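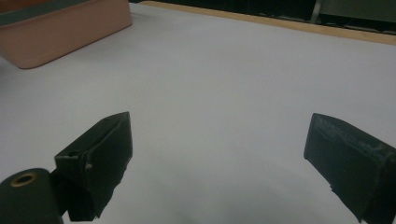
The open gripper over a white table, with a pink box at the far corner.

Let us keep the dull recordings

I have collected examples for learning systems for two winters, first in Skevby and now in Plinditgate, and I want to defend the recordings which most people throw away. I mean those where the fingers are open and there is nothing between them.

In our work a person holds the gripper in the hand and does an ordinary task with it, for instance putting small things into a box. The camera sits on the gripper, so it sees what the fingers see. Later a robot must learn from this. The usual habit is to cut each recording at both ends and to keep only the part with the grasp. The files become smaller and everybody can see at once what they show.

I think this habit is wrong. A robot spends much of its day not holding anything. It must come to the table, wait, open, and go back. If we show it only the grasps, it learns that every moment is the moment to close. At Skevby I went through 287 recordings that had been cut in this way, and in 30 of them I could not say from where the hand had come. How should a machine know it?

There is also the question of the tools. Our fingers are scuffed, and the inner edges have become ragged. I was once asked to change them before each new series, so that the pictures look the same. I did it for one series and then I stopped. A robot in a real kitchen will have worn fingers too, and it should meet them early. The same I would say about weak light. We are tempted to bring more lamps, but people do not live under lamps like that.

The people behind Clerkora, the program we use for sorting, answer that empty moments cost storage and cost the time of those who label. This is true. The Ouazzani set, which I respect, keeps two seconds before the grasp and two seconds after it, and it is easy to work with. But two seconds is a number chosen for the comfort of the person who labels. A slow hand needs more, and the slow hands are often the careful ones.

My proposal is modest. Keep the whole recording, mark where the grasp begins and ends, and let each user cut for himself. What we have cut away in December we cannot ask for again in spring.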